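Workshop notes | Filed under: Bench Log, Dyes & Finishes

November, started 7.40am

Walnut husk bath, second go. Left the pot soaking overnight on the back step with the lid weighted down. Smells like a wet cellar this morning, which I take as good. Strained through the old pillowcase, twice. Still gritty. Need a finer cloth, Waltraud has offered muslin.

Wool is the Bornorness stuff, undyed, two-ply. Scoured last night with the plain soap and rinsed till the water ran clear. 80 g per skein. 4 skeins wetted out, one held back as the control. No mordant on A and B. Alum on C and D, same weights as last time (see inside cover).

8.15 All in. Bringing it up slowly. The hotplate overshoots on anything above mark 3 so leaving it there and putting up with the wait.

9.30 Thermometer says 71 and holding. Colour on A already further along than the whole of the first batch got. Either the longer soak or the husks were blacker this year. Probly both. Should have kept some of the old husks back to compare, didnt.

Gloves!! Left thumb is brown and will be for a fortnight.

10.50 Turned the skeins. C has a pale band where the tie was too tight. My fault, figure of eight ties next time and leave slack. Thérèse says the Hinrichs people tie in three places and use cotton string, not wool, so it doesn't felt into the skein. Will try on the next lot.

12.10 Heat off. Leaving everything in to cool in the bath. Tempting to fish one out. Not doing it.

3.45pm Out, squeezed, one rinse. Wet colours only so don't trust these:
A - mid brown, a bit red
B - same as A, can't tell them apart, good
C - yellower, band still shows
D - yellower, even all through

Prefer no alum for the Jernenden order, they asked for something close to the old blanket and A is nearest. Waltraud prefers D. We'll look again in daylight when dry and let the customer pick from snippets.

To do
- light test, half of each snippet under card in the south window
- order more alum, almost out
- lable the jars properly, two of them just say BROWN
- ask Gumari if they want their big pan back
- bath isn't exhausted, try a paler skein in it tomorow

Thérèse wants to try an iron dip on B. Fine but in the other pot, not mine. Last time it dulled everything that went in for weeks.

2 comments | 6 shares

We use cookies to remember your settings. Accept / Manage
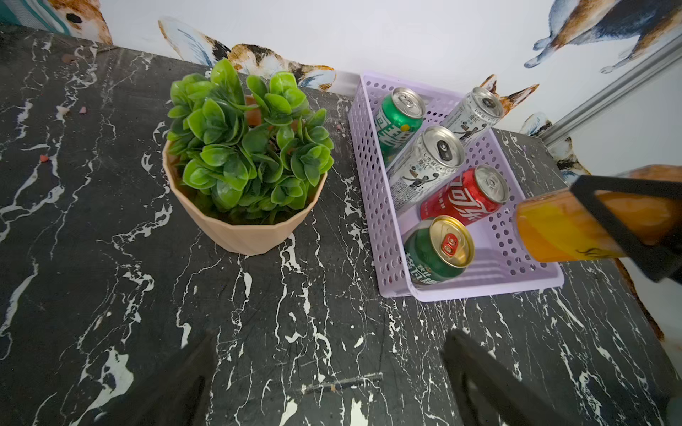
Can the same walnut bath be used again for another skein?

Expect a lighter brown from the second skein, and strain the bath first if it has been standing for more than a day or two.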